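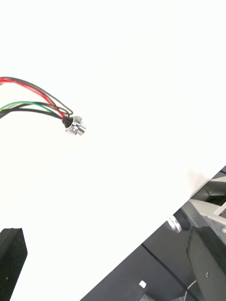
Vy Quách는 초고를 읽고 성공률 표부터 빼라고 했다. 파지 실패를 전부 비전 모듈 탓으로 돌린 집계라면 표가 있으나 없으나 마찬가지라는 것이었다. 우리는 표를 남겼지만 지적 자체는 대체로 옳다고 본다. 이 절에서는 Skinura 셀의 실패 기록을 다시 분류하고, 기존 해석이 어디까지 버티는지 따져 본다.

그림 4. 손목 카메라 시점. 흰 작업면에 놓인 금속 커넥터와 적색, 녹색, 흑색 리드선. 하단 좌우에 그리퍼 핑거가 보인다.

4.3 파지 실패의 재분류

Drerkside에서 수행한 시험은 모두 287회이며, 컨트롤러는 이 가운데 200회를 성공으로 기록하였다. 문제는 성공의 정의이다. 컨트롤러는 핑거 간격이 임계값 위에서 멈추면 물체를 잡은 것으로 간주한다. 리드선만 끼인 경우에도 이 조건은 충족될 수 있다. 그림 4와 같은 배치에서는 전선이 커넥터 뒤쪽으로 모여들기 때문에, 접근 방향이 조금만 틀어져도 몸체보다 전선이 먼저 핑거 사이에 들어올 가능성이 있다. 따라서 200이라는 수치를 실제 파지 횟수로 읽어서는 안 된다.

제어 소프트웨어 Estrella의 로그도 그대로 믿기 어렵다. 오류 코드 5는 문서상 '목표 미검출'이지만, 시간 초과가 난 경우에도 같은 코드가 남는다. Corrado Cocco가 원시 로그를 대조하여 이 중복을 찾아냈고, 그 뒤로 우리는 코드 5를 원인 분석의 근거로 쓰지 않았다. 앞선 보고서가 조명 반사를 주된 원인으로 꼽은 것은 이 코드에 기댄 결론이었다. 금속 표면의 하이라이트가 자세 추정을 흔들 수 있다는 점은 부정하지 않는다. 다만 그 영향의 크기를 보여 주는 자료는 없다.

안전 측면에서 더 우려되는 것은 정지 동작이다. 전선이 핑거에 걸린 채 팔이 후퇴하면 장력이 커넥터 뒤쪽의 접합부에 실린다. 현재 설정에서 보호 정지는 관절 토크만을 기준으로 작동하는데, 가는 리드선이 손상되는 힘은 이 기준에 한참 못 미친다. 보호 정지가 작동하지 않았다는 기록을 무사고의 증거로 제시하는 관행은 재고되어야 한다. 작업자가 걸린 전선을 손으로 푸는 절차 역시 위험성 평가에 빠져 있었다.

재분류에는 손목 영상과 핑거 전류를 함께 사용하였고, 판정자 2명이 서로의 결과를 보지 않고 작업하였다. 판정이 갈린 시험은 '불명'으로 두었다. 억지로 합의시키면 표는 깔끔해지겠지만 해석은 더 나빠진다. Braltville 셀에서 3월에 얻은 자료는 핑거 전류가 저장되지 않아 제외하였으며, 두 셀의 실패 양상이 같다고 가정할 근거도 현재로서는 없다. 힘 센서를 추가하면 해결된다는 주장에 대해서는 판단을 유보한다. 센서의 분해능이 전선 장력을 구분할 만큼 충분한지는 아직 측정하지 않았다.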